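November, teleop notebook, bench 2 and the simulator

Started at 8:15, alone until lunch. Liudmyla Kravchuk came after and took over the leader arm for the second half, so the notes after the line are partly hers, in my words.

**Goal for today:** continue the demonstrations for the pick-and-place task in the Bresis room, and decide if we keep the head view tilted as it is or go back to the level one. The target is 70 accepted demonstrations before we train anything again. The last training was done with too few and I don't want to repeat that discussion.

**Setup**

- Simulator: Trorkside room, Bresis variant (long table, picture on the wall).
- Control: leader arm by hand, the simulated arm follows. Clutch on the left pedal.
- Recording: starts on the pedal, stops on the pedal. No automatic stop today, it was cutting the retreat.
- Scaling: hand motion to robot motion 1 to 1 at the beginning, changed later, see below.
- Delay on the line: 70 ms, measured in the morning before the first episode. I did not measure again after lunch. I should have.

**Morning**

The first episodes I threw away. My wrist was cold and I was correcting all the time, small movements left and right, and the recorded path looks like a saw. For a human watching it is fine, the object arrives. For the policy it learns the saw. I wrote this already in the notes from the Dandell task and still I do it every morning, so now I make it a rule: the first ten minutes are practice, recorder off.

After the practice it became better. What helped me the most was to stop looking at the fingers. When I look at the fingers I steer the fingers, and the elbow goes wherever it wants. When I look at the object, the hand comes to it more straight and the elbow stays quiet. Liudmyla says the same about driving a car, look where you want to go.

The black padded object is the hard one. It is rounded, and the surface has ridges, so it matters a lot where the fingers close. If they close across a ridge the contact is good. If they close along it, the object turns in the grip and then slides out when I lift. In the simulator the friction is simplified, so I don't trust completely what I see, but the behavior repeats, and it is enough to choose a side to approach from.

I kept the view that the operator has in the headset during the approach to this object:

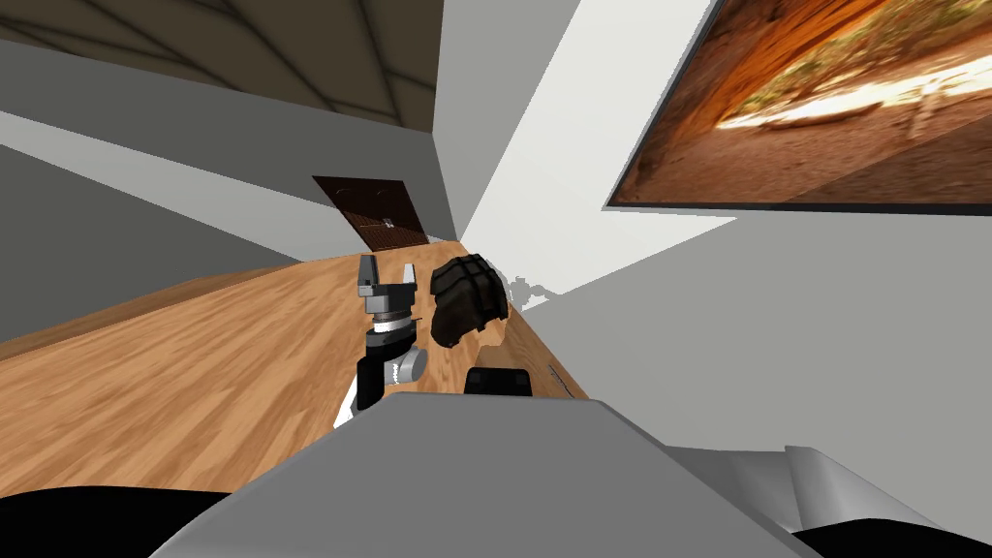 *Operator view, Bresis room. Fingers open, padded object just to the right and still out of reach. Small black block near the close edge of the table.*

Three things I noticed when I looked at this view with a fresh head, after coffee.

First, the tilt. The table runs diagonally, and my hand does not believe it. When I push the leader arm "forward" I expect to go along the table, but what I call forward is a habit from my body and what I see is another direction. In the first episodes I always made a small hook at the beginning. After one hour the hook was gone, so a person can learn it. The question is if we want every new operator to need one hour.

Second, the body of the robot covers most of the lower part of the view. For the padded object this does not matter, it is well above. For the small block it matters. The block is right at the near edge, and the gray surface begins just below it. If the hand has to come to the block from the near side, I expect to work blind, and for this reason I approach it from the far side and pull the wrist back over it. It is slower and not natural but I can see what I do.

Third, the order. The padded object is the nearest to the fingers, so I take it first. I tried two episodes with the block first, and in both the forearm passed too close to the padded object and pushed it. I deleted them. For the data I want one order only. Mixed order was the mistake with the Bunnag set, where half of the demonstrations went one way and half the other, and the policy stopped between the two objects and trembled there.

**Change of scaling**

At the end of the morning I changed the scaling to one half, only when the gripper is near the object. It switches with the clutch: press, release, and you are in slow mode until the next press. The grasps became cleaner. But the switch itself leaves a short stop in the path, and the stop always comes at the same distance from the object. I am afraid the policy will learn the stop as part of the task. Possible solutions:

- cut the stop out in post-processing (easy, but then the speed jumps)
- change the scale gradually with distance, no switch (better, must be programmed)
- no scaling, more practice (cheapest)

For today I stay with the third one. All the episodes with the switch are in a separate folder, `halfscale_do_not_mix`. Please really do not mix.

---

**Afternoon (Liudmyla on the leader arm, me on the recorder)**

She has longer arms than me and she sits higher, and the start position of the leader arm was wrong for her. We lost time with this. I moved the base back and marked the new place with tape. If you come after us and the base looks far away, that is why, please use your own tape with another color.

Her demonstrations are faster than mine and smoother. Mine have better grasps, I close more carefully. We compared two episodes one over the other and the difference is mainly in the last part before the contact: she arrives and closes in one movement, I arrive, wait a little, then close. I think the policy can live with both styles if there are enough of each, but I would like the operator name in the metadata so we can separate later. At the moment the name is only in this notebook, and that is not good.

We had one bug. When the recorder buffer reaches 1000 steps it writes to disk, and during the writing the simulated arm freezes for a moment and then jumps to catch the leader. If this happens while the fingers are closed, the object is thrown away. It happened to Liudmyla in the middle of a very good episode and she said some words in Ukrainian. A temporary solution is to keep each episode shorter than the buffer. With the single order and no long waiting this is possible for both of us. The proper solution is to write in a separate thread. I opened a ticket.

We also discussed the retreat. I always end with the hand going back up and away from the table. Liudmyla releases and stops the recording immediately. For training I prefer to have the retreat, or the policy will not know what to do after the release, and it stays with the fingers around the object. She agreed and repeated her last ones with the retreat included.

**About the view**

We did not fully agree. Her opinion: keep the tilted view, it is what the policy will see anyway, and the operator should see the same as the policy. My opinion: the operator can have a level view for comfort and we record the tilted one for training at the same time. Her argument against mine is strong: with a better view the operator uses information that the policy does not have. For example I would go to the block from the near side without fear, and the policy would have to do it with the body in the way. I write it here so that I remember she was probably right. We keep the tilted view for the rest of this set.

**Result**

Accepted today: 15, both operators together. Fewer than I wanted, but the rejected ones were rejected for good reasons and the reasons are in the log.

**To do**

- [ ] operator name in metadata
- [ ] buffer writing in separate thread (ticket open)
- [ ] measure the delay again, morning and afternoon both
- [ ] write the order of objects on the paper next to the bench: padded object, then block
- [ ] replay all accepted episodes at half speed and look for the hook at the beginning
- [ ] ask if the seat can be fixed at one height, or get the second one from the Dandell bench

Left pedal squeaks again. Oil is in the drawer under the monitor.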